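Workshop notebook, July

Sourdough rye for the Fultley bake table, second go

Came in early to look at the overnight sponge and it was gorgeous! Domed, full of bubbles, smelling of green apples and a bit of beer. Last time I let it run too long and it had sunk by breakfast, so the cooler corner by the back door is clearly the right spot for it (thank you Fumiko, you did tell me).

Mix was 2000 g flour in all, mostly the dark rye from Brannigan with a little strong white for lift. 200 g of seeds, soaked first. The dough is more like mortar than dough and I love it. Wet hands, wet scraper, no kneading at all, just fold it over itself until no dry bits are left. I added the salt late again. Must write SALT on the bowl.
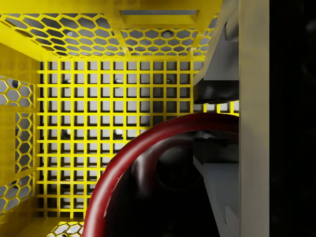
Then into the tins, smoothed over with the back of a spoon and dusted with flour. Proved for 90 minutes, until the flour on top had cracked into little islands. Fumiko Kuroda says to go by the cracks and ignore the clock, and I'm coming round to that, though I still peeked at the clock.

Baked 3 tins together. The one at the back caught slightly on its left side, so turn them halfway next time. The smell when I opened the door! Malty, almost like toffee. I want to try the same mix with caraway, and perhaps a spoonful of black treacle, which Fumiko reckons is cheating.

Not cutting any of it until tomorrow. The last batch was gummy in the middle and I'm fairly sure I was just too greedy with the knife. 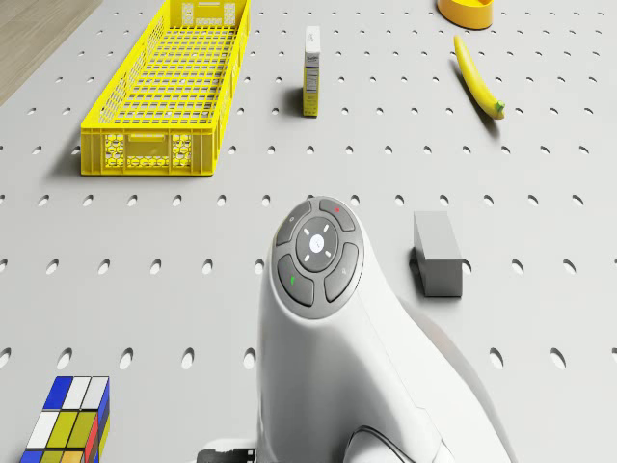

To do before the next bake

Feed the starter tonight, rye only.
Order more Brannigan dark.
Ask Fumiko for her Skustska loaf recipe, the one with potato in it.
Find the lid for the small tin.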